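4.2 The open day as an unplanned experiment

The laboratory study had been tidy, and it might have stayed that way had the Policarpio centre not decided to open its doors to the public in January. We were asked to provide something that moved. Kasun Ranasinghe offered the simulator, on the grounds that a simulated arm can't hit a visitor, and the centre accepted with a speed we tried not to take personally.

The demonstration ran on a large screen in the entrance hall, between the coats and the tea. Visitors could watch the arm work through a sorting routine on a scatter of small coloured pieces, or take over with a handheld controller and steer the gripper themselves. Each turn lasted two minutes. We logged 168 turns in all, along with nearly 2,000 free-text remarks typed into a tablet beside the screen, a good many of them by children who had discovered that the tablet would accept anything.

Our hypothesis was that people who had steered the arm would judge its automatic behaviour more kindly than those who had only watched. Figure 3 gives two views of the simulated workspace used throughout the day. 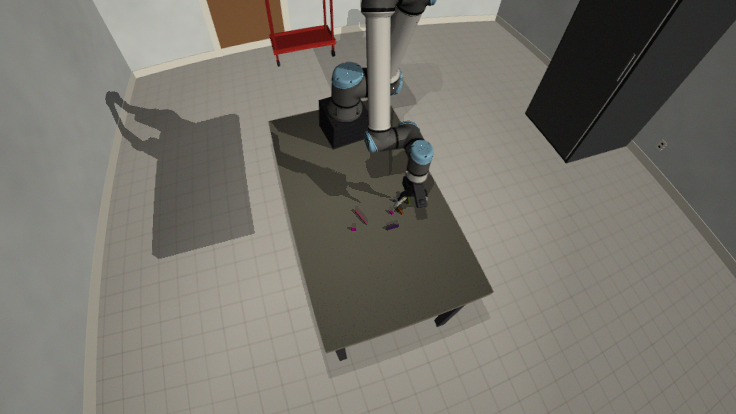
Neusa Peixoto objected, on reading an early draft of this section, that we had not measured kindness at all. What we had measured was embarrassment, she wrote: people who have just failed to pick up a block in front of their family will naturally find excuses for a machine that does the same. She suggested a third group, made to fail in private.

We think the objection is a fair one and have no good answer to it. A private booth was considered for the follow-up at Skokgate, but the only space on offer was a stationery cupboard, and the ethics form did not seem to have a box for that. What we can say is that the effect held for visitors who came alone, although there were few of them and they may have been embarrassed in front of us.

The remarks were coded by two of the authors working apart. Agreement was good for complaints about speed and poor for anything resembling praise. "It's very patient" was marked as approval by one coder and as a complaint about speed by the other. We kept both readings. Questions about when the arm would be able to do the washing-up were given a category of their own, which soon became the largest.
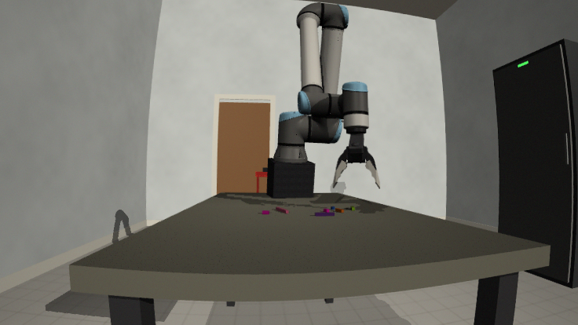

Figure 3. The simulated arm and tabletop, with the coloured pieces used in the sorting routine.

Watching alone produced the harsher judgements, as expected. Those who had only watched tended to call the arm hesitant, and several offered advice, some of it at length. Those who had held the controller wrote less and were more forgiving, though they also rated the controller itself so badly that we have since replaced it. Whether some of the goodwill towards the arm was simply ill will towards the controller is taken up in Section 5.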